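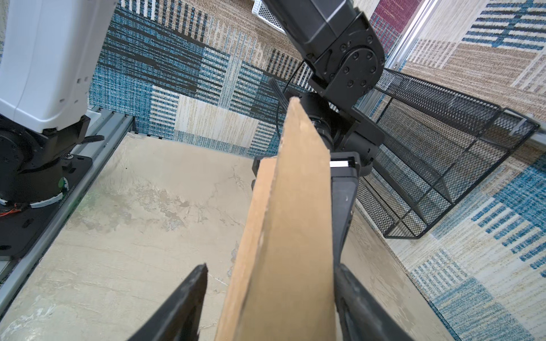 Right, quick one tonight, I've got sawdust in my tea and the kids' packed lunches still to do.

The alcove shelves. Again. If you read the June post you'll know I said they'd take a weekend. It is now September 2024 and the left one is up, the right one isn't, and there's a strip of board left over that I keep moving from one side of the room to the other.

So, boards. What I've learnt, in no order.

Long thin bits are a pain. Anything over a metre and you want two pairs of hands on it, one at each end, or it swings round and takes the paint off the door frame. Ask me how I know. Leif came over Saturday morning and it went twice as fast, mostly him holding and me swearing.

Raw edges chip. I cut the first lot with the blade that came with the saw (cheap, blunt) and the edges looked chewed. Went out and got a fine tooth one – much better. Masking tape over the cut line helps too. Score it with a knife first if you can be bothered. I couldn't on the last two and it shows.

Sand before you paint, then wipe it down, then paint. I skipped the wiping. Now there's grit in the first coat and I'll be doing it agian on Sunday.

Seal the edges. They drink paint like nobody's business. Signe swears by watered down PVA, her mum uses proper primer. I've tried the PVA on one shelf and will report back if it peels.

Measurements, for anyone who asked last time: alcove is 1,183 mm at the back and a bit less at the front, becuase this house was built by someone with no set square. Cut to the back measurement and it won't go in. Cut to the front and you get a gap. I went with the gap and a bead of filler. Shelves sit 400 apart, which fits the big cookbooks and not the record player. Oh well.

Battens are screwed to the wall, 70 mm screws, brown plugs. One hole went straight into crumbly nothing so that one's got filler and a prayer in it. Nothing heavy going on that end.

Still to do – second shelf on the right, skirting, find the spirit level (last seen under Ivar's coat), and use up the offcuts. Thinking a narrow ledge over the radiator for keys and post. Hjørdis says it'll just fill up with junk. She's right but I want it.

Nearly 7 o'clock and I haven't started on the tea. Paint colours next time, I've got four testers on the wall and hate three of them.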